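Kistenden Playroom: Progress Report to the Hellwig Fund
December 3, 2019
Prepared by Tahira Warraich

You asked for a report at the halfway mark. We are at the halfway mark on the calendar. Whether the room has reached it depends on where you stand and which way you face.

To recap, the grant of 3275 was for sorting the donated toys, putting them in storage a child can manage, and clearing enough floor for a child to stand on. We have spent 1000 on low shelving from Ostov and a further 1000 on repairs to the radiator and the door, both of which now close when asked. The rest is set aside for a rug and a second round of shelving in January.

Sorting is nearly finished. Wooden toys, puzzles and anything with wheels went quickly. Puzzles were assembled before being shelved, which took Knut Hinrichs most of two weekends and left us with 34 complete ones and a shoebox of sky.

Soft toys have been slower. Our first plan was lidded plastic tubs. The children took the lids off and wore them. We have moved to open bags with handles, which can be carried to the mat, tipped out, and (in theory) filled again by the same people who tipped them. The bags also hide less, so a child looking for the duck, or possibly chick, can find it without emptying everything else first.

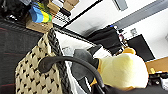

Soft toys at the patterned bag with the braided rim: one gray, one yellow with orange trim.

The yellow one takes up more than its share of any container we have tried, and it has been tried in all of them. Knut suggested giving it a shelf to itself. I have asked him to wait for the second round of shelving.

Foam toys are still out among the small cardboard boxes and the markers, awaiting a decision. They float between categories: too soft for the blocks, too firm for the bags. I expect to settle this before the rug arrives, as the rug will otherwise settle it for me.

One change to the plan. We budgeted for printed labels from Lateck, but few of our regulars can read yet, and the ones who can do not seem to feel bound by it. We would like to put the label money toward two more bags. Please let me know if that needs a form.

Still to do: wash the remaining soft toys, fix the last shelf to the wall, and find the other half of the train set.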